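The Sorting Room at Graslow: Bins, Benches and Odd Items

Gallery page, put together by Gunnlaugur Nørgaard

Most of what passes through the sorting room is small and cheap, and it comes to us mixed.

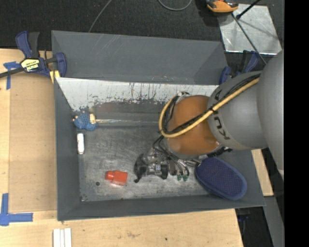

We take in household odds and ends from shops that are closing or clearing a stockroom, sort them into kinds and send them on in boxes. The room is at the back of the building at Graslow, up the ramp from the loading door. I have been asked a few times what we keep there and how it is laid out, so the notes on this page go through it by subject. They were written over the course of September and I have left them in the order I wrote them.

Grey bins
The bins do most of the work. Ours are deep and rectangular and they get scraped on the inside long before anything happens to the outside. Scratches don't matter to us. A split corner does, and a bin with one goes out with the scrap.

Bin floors
Light things like pens and bottle caps slide about on a smooth floor and end up along the walls. We tried rubber matting for a while. It held the dust and was awkward to wash, so it went.

Pale worktops
Light wood, wiped down at the end of the day. A dark top would hide the marks better, but you lose a black button on it straight away.

Soles and insoles
Slipper soles come in more often than whole slippers. They are usually single, and a single sole is no use to anyone until the other one turns up. Navy is the commonest colour, then brown. The textured side goes upwards in the box so that sizes can be compared without turning each one over.

The pairing shelf
Anything that ought to be one of two goes here: soles, gloves, bookends, earrings on cards. Things stay for 27 days. After that they move to the singles box under the stairs, where people who mend things are welcome to look through them.

Small bottles
Bottles are sorted by cap before they are sorted by size. Screw caps go on the left, push caps in the middle, anything with a dropper on the right. A full one is kept upright and an empty one can lie down. If there is no label and something inside, it goes on the high shelf and is dealt with by whoever is in charge that day.

Red and orange things
These started as a joke shelf and became a useful one. Bright plastic sells to playgroups and craft rooms, who ask for it by colour and don't much mind what it used to be. A Puris order last year was for 500 bright pieces of any kind, nothing sharp, nothing smaller than a cotton reel.

Lids
A drawer of lids with no pots. We have all agreed to stop opening it.

The shoe-care box
Brushes, tins of polish, laces, cloths and heel grips. Laces are tied in a loose knot round the middle. If they have been cut they go in with the string.

Packing bench
The height is wrong for anyone tall. There are four blocks under the legs at one end and three at the other, because the floor slopes towards the drain. Tape lives on the hook, scissors live on the string, and the string was fitted after we lost three pairs of scissors in a month.

Cartons
We use two sizes. The larger takes one bin's worth of mixed goods with a little room for paper on top. The smaller is for glass and anything with a corner that could go through the side. Ingvarsson supply them flat, 15 to a bundle, and they are made up as needed. Made-up cartons take over the room very quickly.

Labels
Plain white with the kind of thing written in capitals and the date underneath. We had printed ones with a long list of boxes to tick and hardly anyone ticked them. SOLES, BOTTLES, BRIGHT, GLASS and MIXED cover nearly everything.

Washing bins
Once a week with warm water and a stiff brush. The scale near the bottom of the older bins does not shift and we have given up trying. They are stacked upside down on the rack overnight, with the deepest ones at the bottom.

Old stock from Drusell
The largest single lot we have had: 158 boxes from a shop that had been selling slippers, hot water bottles, sewing things and travel goods for as long as anyone in the town could remember. It took us most of the winter. The sewing drawers came with the contents still in them, and one was full of spare price tickets in shillings.

Shelving
Open steel shelves along the long wall, heavy things low, light things high. The bottom shelf is kept a hand's width off the floor so that a broom will go under it.

The door end
Outgoing cartons wait here with their labels facing the room. Collections are at ten in the morning and again at three. If a carton is still by the door at closing time it goes back on the bench, as the draught under that door is enough to soften cardboard overnight.

Things we can't take
Mattresses, paint, batteries that have leaked, and anything that needs two people to lift. Please ring before bringing more than a car load. Single soles are fine, and so are odd bottles if they are empty and rinsed.

Page last changed in September. The part on washing bins has been corrected and the entry on cartons is new.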